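Irlow's linen swap is back, and it has outgrown the back room

By Tuesday lunchtime the line at the old Himach building went down the front steps and halfway to the bakery, and I was in it with two bags of pillowcases and a blanket that has followed me through four apartments. If you've never been to the Irlow linen swap, I hadn't either until this year, and I'm a little embarrassed about that (I live six streets away!).

The idea is simple. You bring clean bedding you don't use, you get a paper ticket for each piece, and you trade the tickets for bedding somebody else didn't use. No money changes hands unless you want a coffee. Whatever is left when the doors close goes to the Brindulska house, the short-stay place on the hill where families can live for a few weeks while they're waiting for something more permanent.

Jouko Nieminen was at the intake table when I finally got to the front. He started the swap with a neighbor and one folding table, and he told me this year's count was 262 pieces before noon, against 253 for the whole day last time. He had it written on the back of an envelope and showed me twice.

"We said we'd stay in the small room," he told me, moving my blanket onto a pile that was already leaning. "Then we opened the doors and there was a comforter coming up the steps with legs under it."

So the swap now has the big front room as well, with the sheets on one side and everything warm and bulky on the other. Towels are in the hallway. I thought the towels would be an afterthought, but there was a real crowd out there, and two women were having a very polite tug over a set of bath sheets in dark green. They settled it by splitting the set.

What goes fastest, I'm told, is anything fitted. Flat sheets hang around all day. Fitted sheets in a double or queen were gone so quickly that I only saw the labels – the handwritten ones pinned to the table edge, with nothing behind them but tablecloth. Crib bedding goes fast too. Single duvet covers with race cars on them don't, apparently, and if you have a kid who likes race cars you should come next time, because you could clean up.

Prints are having a moment. Jouko says that in the early days everyone wanted plain white and the flowered stuff went straight into the leftover bags, and now it's the other way around. A girl who couldn't have been older than twenty walked past me hugging an armful of brown and orange seventies pillowcases like she'd won them at the fair. I had a set exactly like that at my grandmother's and I slept on it every summer, so I may have stared.

The building helps. Himach made work clothes there for years, and the front room still has the long cutting tables and those tall windows, so you can take a sheet over to the light and look for thin spots before you give up a ticket. Everybody does it. You hold it up, you squint, you fold it back badly and hope no one is watching. There's a folding corner at the end for people who care about these things, run by Mrs. Räsänen, and I'll come back to her.

First, the rules, as I've had three people ask me since Tuesday and I got some of them wrong on the day. Everything has to be washed and dry. Pillows are a no, even new ones, and so are mattress toppers and anything electric. Blankets are fine and so are throws, bedspreads and quilts. A sheet with a small mend is welcome, and a sheet with a hole goes in the rag bin, where the animal shelter picks it up. Tickets don't carry over to the next swap. I had one left at the end of the day and gave it to a man who was short by one for a bedspread, and he shook my hand as if I'd sold him a car.

One ticket gets you one piece, with an exception this year for big quilts, which cost 2. There was some grumbling about that. A woman behind me said a quilt is a quilt and she'd only been given one ticket for hers last spring, and she's right that it doesn't quite add up if you came before the change. Jouko said they'd look at it. I believe him, mostly since he wrote it on the envelope.

Now, Mrs. Räsänen. She used to do the beds at a guesthouse by the lake and she has opinions about corners. Her table isn't a class, exactly, but people drift over and end up staying, and I stayed for most of half an hour. She'll show you how to fold a fitted sheet by tucking one corner inside another, and she'll make you do it again until it lies flat. Mine never did lie flat. She patted it and said it would be fine in a closed cupboard.

She also talked me through dressing a bed for the in-between weeks, when it's too warm for the heavy comforter and too cold for just a sheet. Her way is a sheet you like looking at, then a light fuzzy throw across the lower half, and the comforter folded up and put somewhere you won't trip on it. You pull the throw up at night if you need it. I've been sleeping under a winter comforter with one leg out since the beginning of April, so this was news to me.

And she's firm about color. If the sheet has a print, she says, look at the leaves before you look at the flowers, and pick your blanket from those. I'd always matched to the flowers and always ended up with something that shouted.
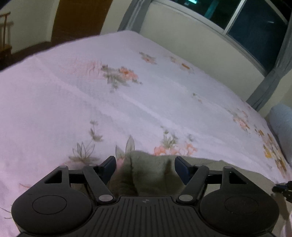
I tried her method at home the same evening, and I have to say the bedroom looks calmer. My sister came over, stood in the doorway and asked if I'd painted. I hadn't! I've since gone through the whole linen closet with leaves on the brain, and I've found out that I own far too much yellow.

Back at the swap, the afternoon was slower and in some ways nicer. The early crowd had gone home with their fitted sheets and the people who came after work had time to dig. I saw a father and son measuring a bedspread against their own outstretched arms, and a couple who'd brought a photo of their sofa on a phone and were holding throws up next to it. The coffee ran out at four and somebody made tea.

Not everything went smoothly. The hallway is narrow, and with the towels in it you couldn't get a stroller past without everybody breathing in. The sizes were a headache as well. A lot of older sheets have no label left, and if you've ever tried to guess a double from a queen while it's folded, you know how that goes. I got mine home and it's a double, and my bed isn't. It's going back next time with a big note pinned on it.

Jouko would like help with exactly that. He's asking people to measure at home and pin a bit of paper to each piece with the width and length, in whatever units you've got. He'd also be glad of a few more tables and a person with a van for the run up to Brindulska, which took three trips in his own car this year, the last of them with a blanket on the passenger seat buckled in like a guest.

The Brindulska house took everything that was left over, and they've said they're set for sheets through the summer. What they're still short of is warm things for single beds and bath towels in decent shape. You can drop those at the Himach building any weekday morning, side door, and you don't need to wait for a swap. Ring the bell twice, as the first ring tends to get lost under the radio.

The next one will be in the fall, in both rooms again and with the towels moved somewhere wider. Tickets for big quilts may or may not have changed by then. I'll be there with my double sheet and quite a lot of yellow, and if anyone has a plain queen fitted they'd be willing to part with, please come and find me before the doors open.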